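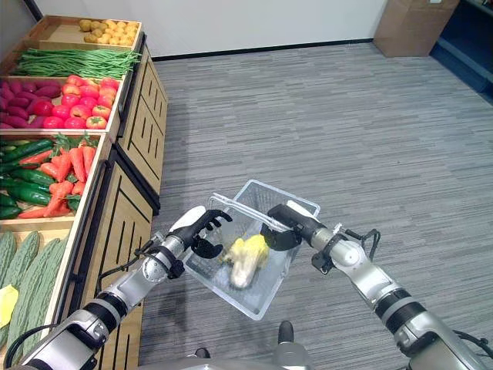
Home | My Challenge | FAQ | Training Log | Donate | Contact

Questions I keep getting about the 901 burpees

Last updated May 29, 2025

Hi! If you landed on this page you probably got my flyer, or you follow the training log and want to know what on earth I'm doing to my knees. I've answered the same things so many times in comments and emails that I finally typed them all up. If yours isn't on the list, use the contact form and I'll get to it (I'm slow, sorry).

So what is the challenge?

I'm going to do 901 burpees in one day, in July, at the Olden recreation field, to raise money for the Brinine Memorial Fund. The fund helps the families of firefighters in our county who died on the job or from illnesses that came after it. My dad was on the volunteer side for most of my childhood, so this one is close to home for me.

Why 901?

That was the old station's unit number, the one painted on the truck my dad rode. I used to hear it called out over the scanner in our kitchen. I did look at the number and wish very hard that it had been unit 12.

Is this a world record?

Ha, no. Not even close! People who chase burpee records do numbers that make me want to lie down. I have a desk job and I started running at all only a couple of years ago. As far as I know it isn't a town record either, mostly as I don't think the town keeps one.

What counts as a burpee?

I've had long arguments about this with people at my gym. My rule is chest to the ground, feet back in, stand up, and both feet leave the ground with hands over my head. No push-up needed at the bottom, though I usually end up doing something that looks like one. If my feet don't leave the ground, it doesn't count and I do it over. You're welcome to come and yell at me about it.

Who's counting?

I'll have 2 people with clickers at all times, and they switch out every hour. If their totals don't match we go with the lower one. We tried that system on a practice day and it worked fine, except that one clicker got stuck and I had to repeat a whole set. I was not gracious about it.

How long will it take?

I'm giving myself 4 hours. My plan is sets of ten with a short rest, then a longer break whenever I feel like my arms belong to somebody else. If I need more time than that I'll take it. The field is ours until dark.

What's the most you've done so far?

As of this week, 249 in one go with short rests. I know, that leaves a lot of burpees. I'm adding some every week, and I've talked to a couple of people who have done big rep challenges, and they all told me the same thing: start slower than you want to. I'm terrible at this. I always shoot off like somebody's chasing me and then I'm wrecked by the third set.

How are you training?

Burpees three times a week, easy running twice, and some lifting at Zimley Fitness, where they've been really kind and let me use the back mats when there's no class on. The rest of the time I stretch my wrists, which is a thing I never thought about in my life before this. If you're planning something similar, please take care of your wrists. I skipped that for the first month and couldn't open a jar.

Have you seen a doctor?

Yes, Mom. I had a checkup before I started and I'm going back once more before the day. If I get told to stop, I'll stop.

What do you eat on a day like that?

Oatmeal early, then small things all through: bananas, salty crackers, those little boiled potatoes with too much salt on them. I've tried gels and they don't agree with me. Niazi Bakery has promised me a tray of cinnamon rolls for the end, and I think about them during practically every set.

How can I donate?

Use the Donate button, or bring cash or a check to the table on the day. You can give a flat amount or pledge per burpee. Please read the pledge form before you pick a number, though! A dollar each sounds friendly until you multiply it. A penny each is a lovely pledge and I'll be thrilled with it.

Where does the money go?

All of it goes to the fund. The shirts, water and mats are covered by me and by the gym, so nothing gets taken out first. Online donations go straight to the fund's account and never pass through mine.

What if you don't finish?

Flat donations still go through. Per-burpee pledges are based on whatever I get to, so if I fall over at 600 you pay for 600. I do plan on finishing.

Can I come and watch? Can I join in?

Yes and yes, please do! It's free, dogs are fine on a leash, and there's parking behind the bleachers. There'll be a spare mat next to mine for anybody who wants to jump in for a set. Yours won't go toward my total, but I'd love the company, especially late in the morning when it starts getting hot. Kids can join too if a parent is with them.

What if it rains?

Light rain, I'm going ahead. Thunder, we move to the next dry weekend and I'll post it in the training log first thing that morning, so check there before you drive over.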